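Intro to Consumer Behavior
Notes for Session 2: Packaging and the price in your head
Nandini Rao

Okay, last time we got as far as reference prices and then ran out of clock, so I'm picking up right there. A reference price is the number you carry around before you've looked at any tag. You didn't sit down and work it out. It comes from the last few times you bought the thing, from the store you're standing in, and (this is the part I love) from the package itself.

Think about how fast it goes. You walk down an aisle, you spot a color or a pattern, and by the time you're close enough to read anything you already have a feeling about whether this is an everyday item or a gift item. Plaid is a good one to think about. For a lot of shoppers plaid says tradition, grandparents, winter, butter. None of that is an ingredient! But people will guess a higher price for the same product when the wrapper says "old family recipe" without using any words.

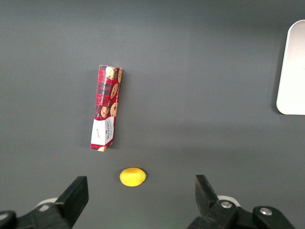

Now, the class exercise. Some of you were in the section that did this in November, so please don't spoil it for the others. I made up two brands of tea, Gretik and Cidness, same weight, same tea, same blurb on the back. Gretik got a plain white carton and Cidness got the dark one with the gold edge. We collected 1,904 price guesses for Gretik and 2,226 for Cidness across all the sections. The counts don't match because people skipped questions, and that matters! Before you compare averages, ask who dropped out and whether they dropped out for a reason. I'll put the spreadsheet up on the course page and you can poke at it yourselves.

A few terms you'll need for the reading:

Cue – anything a shopper can notice before using the product. Shape, color, weight, where it sits on the shelf.

Anchor – a number you saw first that drags your later guesses toward it.

Halo – when liking one thing about a product makes you rate the other things higher too. Pretty box, so it must taste good.

People mix up cue and anchor every single term. An anchor is a number. If there's no number in your story, you're talking about a cue or a halo, so go back and fix it.

For next time, read the Varma chapter, but skip the section on loyalty cards (it's dull and we do it properly later on). Then pick two products in your own kitchen, write down what you think you paid, and go find the receipts if you've still got them. One page, typed, please. If you're in the Vastanar building group, we're back in the upstairs room and the door sticks, so push.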